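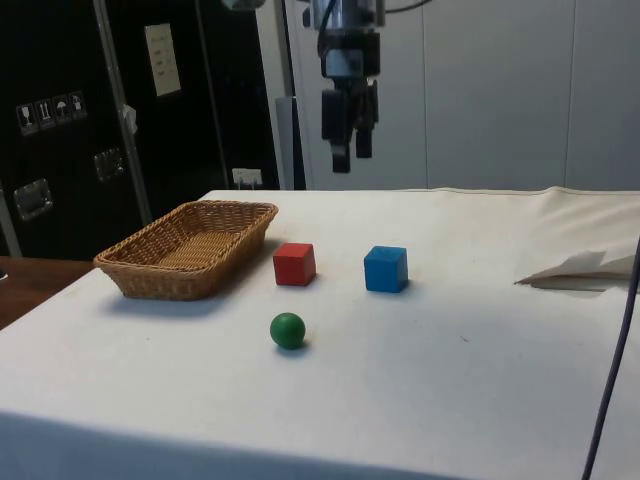 The Basket Is for Toys. Apparently This Needs Saying.

2 min read

Every household, playroom and waiting area in the Pridavby building owns at least one wicker basket bought on the understanding that small wooden objects would live in it. The small wooden objects were not consulted. A red cube, a blue cube and a green ball can spend a whole morning on a white tablecloth a hand's width from an empty basket and feel no pull toward it whatsoever.

Noelia Casado, who runs the Monday toy table, would like it known that she favors the shallow kind, like a bread tray. Deep baskets turn into archaeology. By June last year the old one had three layers, and the bottom layer was raisins.

Her rules for the table, as dictated to me over the sink:

Blocks go in first, balls second. A ball in an empty tray rolls, and a child will watch it roll until lunch.

The cloth stays white. I argued for brown. Vega Palacios argued for brown with a laminated chart. Noelia says white shows you what you're dealing with, and the smudges do support her there.

Shake the cloth outdoors. Over grass, please, and away from Ezequiel Carrasco's bicycle.

We are also short of blocks again. If a wooden cube has gone home in a coat pocket, put it back in the basket and we'll say no more about it, or at least Vega won't. Maximiliano is still hearing about the yellow one.

2 comments | 2 shares

Questions to Noelia at the front desk. © Pridavby Newsletter. Back to top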